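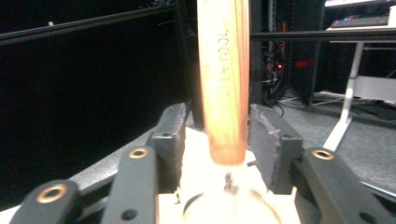
Figura 4. Palo de madera en posición vertical, con las letras a lo largo.

4.2 Revisar y guardar los palos de madera

Antes de guardar el juego Rollmont en su caja, haga la revisión de cada palo con buena luz.

1. Ponga el palo vertical y mire toda la superficie, de arriba hasta abajo. El acabado rojizo debe sentirse liso al pasar el dedo.

2. Busque las letras oscuras. Están en el sentido del largo, por eso se leen de lado. No frote encima de ellas.

3. Limpie con un paño seco, siempre en la dirección de la veta.

4. Si encuentra astillas, lije solamente esta parte con lija fina y quite el polvo.

5. Coloque los palos acostados en la caja, sin que se crucen.

Nota: una línea más clara en la madera es normal y no es motivo de cambio.

Precaución: no use alcohol ni agua caliente. No deje los palos cerca de un radiador.

Para pedir un palo de repuesto, indique la referencia 798 al almacén de Lorkport. La caja llena no debe pesar más de 1740 gramos.

Revisión del texto: Shih-chieh Fung, 12 de febrero de 2019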